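Whiteboard Surfaces and Marker Storage in Shared Study Rooms
Project report, Facilities and Materials course
Zewditu Alemayehu, Begoñe Lorente, Yao-tsung Chuang
Supervisor: Montserrat Mateos
Submitted 5/3/23

1. Background

The study rooms on the second floor of the Golitz building have glossy whiteboards that are used by several courses. Students had complained that old writing left gray marks on the boards, that ceiling lights made parts of the boards hard to read, and that markers were often missing or dried out. The project looked at these three problems together, as a change made for one of them can affect the others. A board with less shine, for example, gives less glare but usually takes more effort to wipe clean.

We did not test the chemistry of the inks or the cleaning fluids. The budget covered markers, cloths, tape and one bottle of cleaner.

2. Method

The work covered 6 rooms over 7 weeks. Each room kept its own board. Two kinds of marker were supplied, sold under the names Lalivari and Darnonetti, both labeled as dry-erase and both in black. Old markers were removed from the rooms at the start.

For the wiping test, a block of straight lines and loops was drawn on a clean part of the board and left for a set time: one hour, one day, or one week. It was then wiped with a dry felt eraser, using the same number of strokes each time. If ink remained, the area was wiped again with a damp cloth, and then with Bataineh cleaner. Two of us graded the result separately on a scale from 0 (no trace) to 3 (readable text). When the grades differed, the higher one was used.

For the glare test, a printed reading chart was copied onto the board by hand in letters of one size. A reader sat at each seat in turn and marked the letters that could not be read. The blinds were closed and all ceiling lights were on.

For storage, three arrangements were compared: markers loose in the tray, markers in a cup on the table, and a marker fastened to the board. Users filled in a short paper form when they left. We received 129 forms, of which 19 were left out because the room number or the storage type was missing.

3. Results

3.1 Wiping

Both markers wiped off fully after one hour with the dry eraser. After one day there was a faint trace in most blocks, and the damp cloth removed it. After one week the dry eraser left grade 2 marks in every room. The cleaner brought these down to grade 0 or 1. The difference between the two marker brands was smaller than the difference between rooms, so it is not treated as a finding.

Thin single strokes came off more easily than filled areas. Places where a line had been drawn over twice held ink the longest.

3.2 Glare

A glossy board reflects a ceiling light as a bright patch with fairly clear limits. Black strokes that run into such a patch lose contrast, and small letters become hard to separate. The seats nearest the side walls were affected most. Moving the reader one seat sideways often moved the patch to another part of the board, so no single area can be marked as unsuitable for all readers.

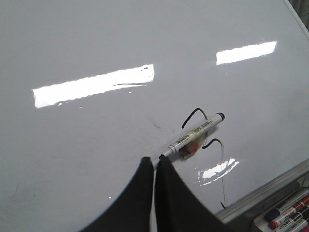
Can a permanent marker line be removed from a glossy whiteboard?
Often it can. Draw over the line with a dry-erase marker, wait a few seconds, and wipe both inks off together; repeat if a shadow of the line is left.

3.3 Storage

Loose markers in the tray were the most convenient to reach, and also the ones most often reported missing. The cup on the table was used well in the larger rooms. In the small rooms it was moved around to make space for laptops and ended up on window sills and chairs.

Taping a marker to the board kept it easy to find, but the arrangement has costs. The tape covers part of the writing surface. Removing the marker for use weakens the tape, and it has to be replaced. On a glossy surface the adhesive came away cleanly if it was peeled slowly at a low angle. Where it was pulled off fast, a sticky strip remained that collected ink dust and had to be treated with cleaner.

4. Sources of error

Wiping pressure was not measured. The person doing the wiping changed in week four, and grades from that week on are slightly lower. The glare test was done with one reader per room. Trinidad Arroyo repeated it in two rooms and got the same pattern of seats, with fewer unreadable letters.

5. Recommendations

Boards should be wiped at the end of each day and cleaned with fluid once a week. Letter size should be increased for readers at the side seats. Markers should be kept in the tray in small rooms and in a cup in large ones. Tape is acceptable for short periods if it is placed near the edge of the board. A test with magnetic holders is planned for June, using the same form with the room number printed in advance.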